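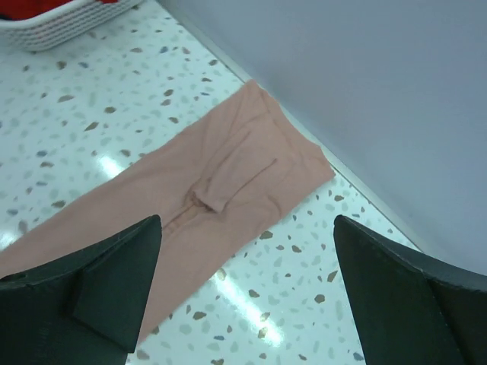
Sheer tights, peach-pink, laid out flat. Center seam runs down between the legs.

## Notes wk 3: Reading a monument in place

Site for this week = the Kenard gate and the small square behind it (Tanasarn old town). Bring the map sheet, we start at the gate not the museum.

**Basics**
- gate = two towers + one arch. Left tower older, lower courses are reused stone
- arch rebuilt after the flood, look for the change in mortar color
- walls 35 ft at the highest point, most visitors guess more
- square was a grain market, then a parade ground, now mostly parking

**Who put it up?**
Town tradition says the Otix family paid for the whole thing. Records only back up the right tower. The shield over the arch is theirs but it was moved from a house on Drandance street, so careful, it is NOT evidence for the arch itself. Came up in last year's papers a lot.

**The column in the square**
Plain shaft, stepped base, 17 names cut on the north side. No date. Style looks later than the gate, lettering definitly later. Two readings:
1. memorial to the market guild
2. boundary marker, names added afterwards

I lean toward 2. The base sits right on the old parish line (see map sheet) and the names are squeezed in to fit around a crack.

**Terms to know**
- course: one row of stones
- spolia: old pieces built into something newer
- tradition vs. record: keep these apart in your writing!!

**For next time**
Read the Tanasarn chapter, first 20 pages, skip the part on roofs. Write one page on the shield: where was it, where is it now, what changes when a thing like that gets moved. Sketch of teh column base too, rough is fine. Hand in at the start of class.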